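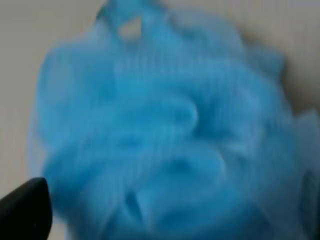
Section 6. Running the Visitor Demonstration

6.1 Before you start

This section covers the pick-up demonstration given at the Garis workshop during open days and booked school visits. It assumes you have finished the start-up checks in Section 4 and that the arm is homed. If the arm has been moved between benches, go back to Section 4 and repeat the checks.

One session runs 14 minutes. Two staff are needed, an operator at the console and a host at the barrier. The operator does not answer visitors' questions while the arm is moving.

Questions about bookings go to Deepika Kurian at the front office.

6.2 Preparing the table

1. Switch the arm to HOLD and check that the amber lamp is lit.

2. Clear the tabletop. Bags, lanyards and visitor programmes go on the shelf behind the barrier.

3. Wipe the surface with a dry cloth. Do not use spray cleaner near the fingers.

4. From the Costeo console, select VIEW, then WRIST. Check that both fingertips show at the bottom corners of the picture and that they are open.

5. Jog the arm over the table until the edge comes into view, then stop. Press MARK EDGE.

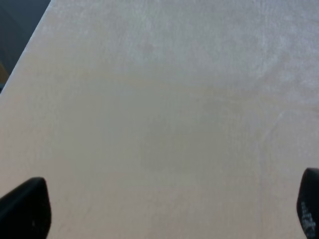
Figure 6-1. Wrist view with the fingers open over the bare tabletop. The table edge is at upper left.

Note: Scuffs and smudges on the tabletop do not need to be removed. If the console reports an object where there is only a mark, lower DETECT by one step and press REFRESH.

Caution: Do not reach over the table while the lamp is green. The arm can start from rest without a sound.

6.3 Setting out the objects

The Clovitz kit bin holds the objects approved for visitors. Use light, unbreakable items only. Soft items such as bath poufs are popular with younger groups and show how the fingers close on something with no fixed shape.

1. Place no more than 2 objects on the table at a time.

2. Leave a clear space between them wide enough for the open fingers.

3. Lay cylinders on their sides, away from the table edge.

4. If a pouf has a hanging loop, spread the loop flat. A bunched loop can catch on a fingertip. 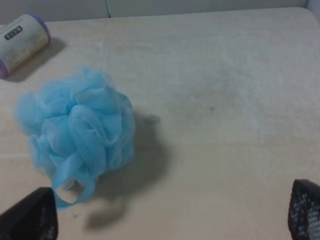
5. Step back behind the yellow line and tell the operator the table is set.

6. The operator presses SCAN and waits for the tone. If there is no tone within 29 seconds, press CANCEL, move the objects farther apart and scan again.

Note: Harsh side lighting makes long shadows, and the console will sometimes outline the shadow along with the object. Close the blinds on the car park side for afternoon sessions.

6.4 Changing to the cloth surface

The second half of the session uses a plain cloth. Visitors can compare how the arm approaches the same kind of object on a hard surface and a soft one.

1. Return the arm to HOLD.

2. Lay the cloth out and smooth it by hand. Small wrinkles are acceptable. Do not tape it down.

3. Put one drink carton on the cloth, on its side, well clear of the fingers. Cartons must be empty and rinsed.
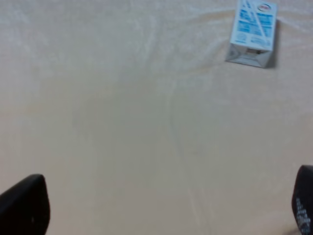
4. Select SURFACE, then SOFT. The speed drops to the lower setting and cannot be raised until HARD is selected again.

5. Press SCAN, wait for the tone, then press RUN.

Caution: If the fingers gather up any cloth, press STOP. Do not pull the cloth free while the fingers are closed. Use OPEN on the console first.

6.5 Ending the session

1. Send the arm to PARK and wait for the lamp to go out.

2. Return all objects to the bin and fold the cloth.

3. Write the session number and any stops in the Shenoy logbook. Record a stop even if the session carried on afterward.

4. Leave the console on. It is shut down at closing time with the rest of the bench (see Section 8).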